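Startseite Über mich Archiv Kontakt

Suchbegriff eingeben … Suchen

Abgelegt unter: Garten & Balkon

06/12/2021

Die Tomaten sind jetzt abgeerntet, die letzten grünen liegen in Zeitungspapier im Keller. Von den 36 Samen, die ich im Frühjahr ausgesät hatte, sind 17 Pflanzen groß geworden. Zwei Sorten haben sich gelohnt, der Rest war wässrig oder ist geplatzt. 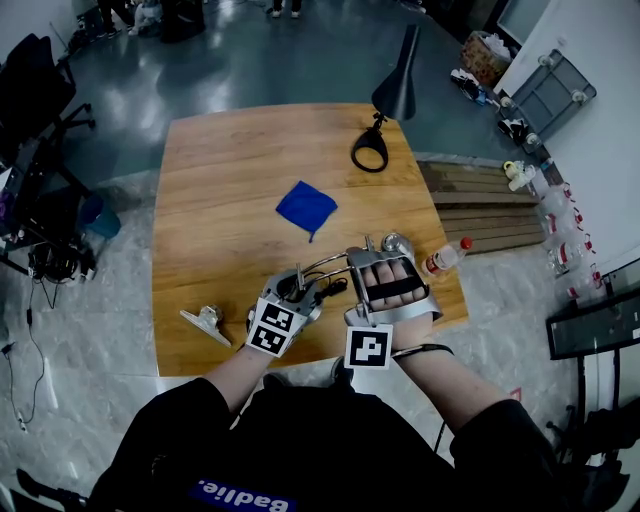

Im Juni hatte ich zu dicht gepflanzt und zu spät ausgegeizt. Nächstes Jahr bekommt jede Pflanze mehr Platz, dafür fallen die Gurken weg. Das Saatgut kam von Skenthorpe, die Lieferung war in Ordnung, nur die Tütchen waren schlecht beschriftet. Den Dünger von Kikby kaufe ich nicht wieder. Kompost reicht.

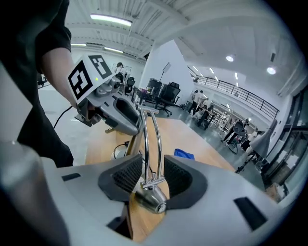 Wie lange hält sich eigenes Tomatensaatgut? Bei mir keimt es nach vier Jahren noch gut, wenn es trocken und dunkel liegt. Ich schreibe Sorte und Jahr auf die Umschläge und lege sie in eine Blechdose. Die Erde in den Kübeln bleibt über den Winter drin.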